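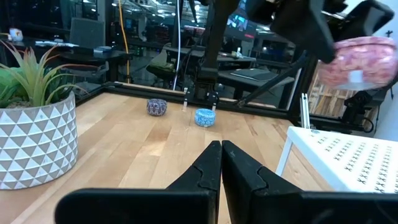 Bruvik tabletop in joined butcher-block planks, with planter and small patterned containers.

Bruvik Butcher-Block Tabletop
Item no. 861

The Bruvik tabletop is supplied by Poltinel for use in workrooms, studios and shared kitchens. Light wooden planks are joined side by side to form one continuous work surface. Color varies from pale honey to light brown, and a darker plank may appear among the lighter ones. Small grain streaks are natural to the wood and are not considered defects.

Finish
The surface is varnished at the factory. Wipe with a soft, damp cloth and dry at once. Do not use scouring pads or solvent cleaners. Place a mat under planters that are watered on the table.

Dimensions and weight
Depth: 70 cm
Maximum evenly spread load: 352 lb
Other lengths are made to order — please allow more than 10 working days for cutting and finishing.

Related items
Novosetti round planter, gray with raised white triangles
Hapeta small containers, patterned, in dark purple or light blue

Planters, plants and containers are sold separately.

Ordering
Orders are accepted through the Poltinel sales office. Institutions may request a finish sample before purchase. Current prices are valid through the end of April.

Page last updated February 27, 2026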